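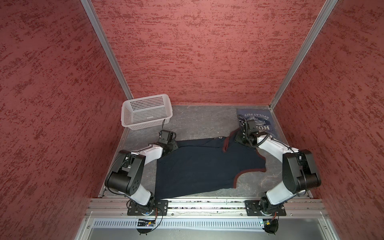

Figure 2. White plastic basket with perforated sides and a rolled rim, empty.

4.2 Containers and the keeping of onions

The households in both study areas kept their onions in whatever container was to hand at the end of the growing season. In Stoltau, where most dwellings have a cellar or an unheated back room, 17 of the participating households used sacks or nets and 13 used open baskets or crates. In Fullelow, where storage is usually in the kitchen, the choice was more mixed, and several households moved their onions from one container to another during the winter. Containers with solid sides, such as buckets and lidded boxes, were grouped together for the analysis. Those with openings in the walls formed a second group, which included wire racks, slatted crates and perforated plastic baskets (Figure 2). Nets and sacks were treated separately.

Losses were recorded by the householders themselves on a printed sheet, with one line for each onion thrown away and a space for the reason. The categories were sprouting, soft rot, mould at the neck, and other. Lagos and Barta (see Section 3) found that householders applied the first two categories in much the same way as trained assessors, but often entered neck mould as soft rot. We have therefore combined these two categories in what follows.

Sprouting showed no clear link with the type of container in either area. It was more common in kitchens than in cellars, as expected, and rose sharply after the turn of the year. Rot, by contrast, was more frequent in solid-sided containers, and the difference was larger in Stoltau than in Fullelow. Cellars in Stoltau are often damp, and householders there described drops of water on the inside walls of buckets in cold weather. One participant had lined a bucket with newspaper and changed it every week; losses in that household were close to those seen with open crates.

Depth of filling appears to matter as well. The instructions asked participants to note whether onions were stored in a single layer or heaped, although this question was left blank on 28 sheets. Among the completed sheets, heaped onions in containers with open sides did no better than a single layer in a solid tray. It is possible that openings in the walls are of little use to the onions at the centre of a deep heap — a point already raised by growers in the interviews reported by Durán in Section 2. The present data cannot settle the question, as few households weighed their onions at the start.

Cleaning was mentioned often in the written comments. Plastic containers were described as easy to rinse, while wooden crates were kept from one year to the next without washing, and in two cases had been handed down from an earlier generation. We had no means of testing whether older crates carried rot over between seasons. A participant in Fullelow reported that losses stopped when an old crate was burned, but the same household had also changed to a firmer variety, Gruvero, in that year.

Variety is a wider difficulty for the comparison. Gruvero was grown by almost all the Stoltau households and by very few in Fullelow, where seed was mostly saved at home or exchanged between neighbours. Some of the difference between the areas may therefore lie in the onions themselves. Drying practice also varied. Households that left the crop outdoors until the necks were papery lost fewer onions in every type of container, and this effect was greater than that of the container in both areas. The interaction between drying and storage is taken up in Section 4.3.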